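February, late, kitchen table

Spent the whole day being beaten by a mop. I write that as someone with two degrees and a lanyard.

The trouble started at half past eight, when I opened the overnight results from Wutora and found that the new policy had scored 95 per cent on the mopping task. I should have gone straight home. A number like that before coffee is never a gift. By nine I had worked out that the scorer gives a pass if the pad goes over the mark at any point, and has no opinion at all on whether the mark is still there afterwards. We have been training a machine to visit dirt. It visits beautifully. It goes across, pays its respects and leaves.

So the morning went on a new scoring rule. Floor before, floor after, same viewpoint, and you count how much of the dark stuff remains. I had been putting this off since Istham, where we talked about it for an entire afternoon and agreed that someone should do it. The first version marked a shiny patch by the window as clean and the same patch, ten minutes later when the sun had gone in, as filthy. The second version compares only the areas we have marked as dirty by hand, which is dull work and seems to be sound. I re-scored 200 of the old episodes with it and the 95 became 19. I wrote the 19 on the whiteboard in small writing.

The odd thing, and the reason I'm not more miserable, is that the failures are nearly all the same failure. The strokes are fine. They're straight, the pad stays flat, the speed is sensible. What the policy has learnt is one long stroke down the middle of whatever it's shown, because that's what most of the demonstrations do, because that's what I do when I'm mopping and thinking about lunch. If the streak happens to be straight, it gets most of it. If the streak wanders off sideways, the mop carries on like a bus that has passed your stop.

Hence this afternoon's marks, which are all wiggles. I made a rule for myself: no two alike, no straight bits longer than the pad, and a few crumbs off to the side that need a separate trip. It's surprisingly hard to be untidy on purpose. By three o'clock I was standing over the floor of the bedroom set judging my own squiggles like a man choosing a tie. One of them came out rather well and I was sorry to see it mopped.

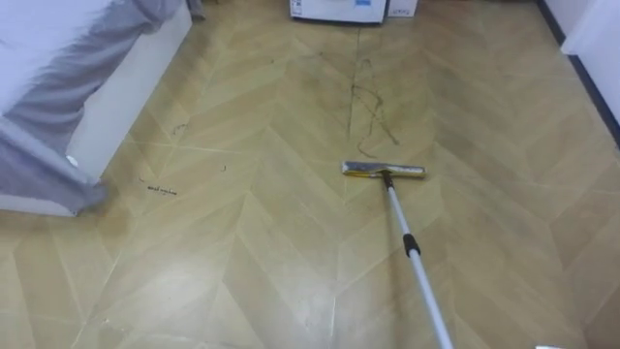
Bedroom set, wiggly streak, with the mop head just short of its tail. Crumbs over by the bed still to do.

I like that one for the training set because there's an honest choice in it. Go straight up from where the mop is and you'd catch a good part of the streak, but it has squiggles branching off near the far end, and the bits by the bed want the mop to turn left altogether. The herringbone floor doesn't help. The plank lines run off at angles all over the place, and there's a faint grey smudge lying along one of the seams further up that I would miss myself if I hadn't gone looking for it. The glare is in there too, which will please whoever has to fix my lighting problem. (Me.)

Kirkegaard's method, which I read again on the bus, gets round all this by splitting the job in 2: one model picks the next dirty spot, another does the stroke. I was sniffy about it in the autumn. I called it "cheating with extra steps" in a meeting that has minutes. Tonight it looks quite sensible, and I'm going to have to find a way of proposing it that sounds like my own idea, or at least like a natural development of my position.

The Prurach people want a figure for their slide by the end of the month. They were told 95. I've drafted the email three times and in each draft the word "revised" does more work than I do.

Retraining on the wiggles has started, and the log was still moving when I left. Came home, saw the state of the kitchen floor, did one long stroke down the middle and put the mop away.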